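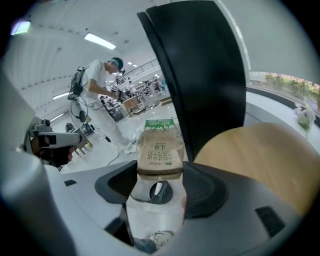

Finger pad service on the hand-held grippers, Pridenley line. Writing it up as posts so the next shift can find it. 1/9

2/9 Trigger for service is cycle count, logged per tool. We pull the pads at 420 grasps on cartons. Unit 12 came in at 439, which is late. Its left pad had gone shiny at the tip.

3/9 Power down, unplug the cable at the tool end, then open the fingers by hand. Don't pry at the pads with the jaw closed. The linkage has some spring in it and you will lose a screw.

4/9 Two screws per pad. Wipe the seat with isopropyl and let it dry before the new pad goes on. Old adhesive residue under one edge tilts the pad enough to crease a carton.

5/9 Left and right pads are not interchangeable. Draslow ships them in the same bag. Check the notch before you tighten anything.

6/9 Zeroing: close on nothing, hold two seconds, save. Then close on the gauge block and read the width. Unit 12 read 0.3 mm wide on the first try. Reseated the right pad, second reading was good.

7/9 Sunita Tomar asked about torque. Snug plus an eighth turn. The housing is plastic and the inserts spin if you go past that.

8/9 Last check is a full milk carton, upright, gripped low. Hold for ten seconds and watch the base for creep against the pads. If it slides, clean the pads again before touching the force setting.

9/9 Force setting stays at 129 in the config. Nizar Tarawneh has the spare pads, bottom drawer. Next up is unit 7, cable strain relief.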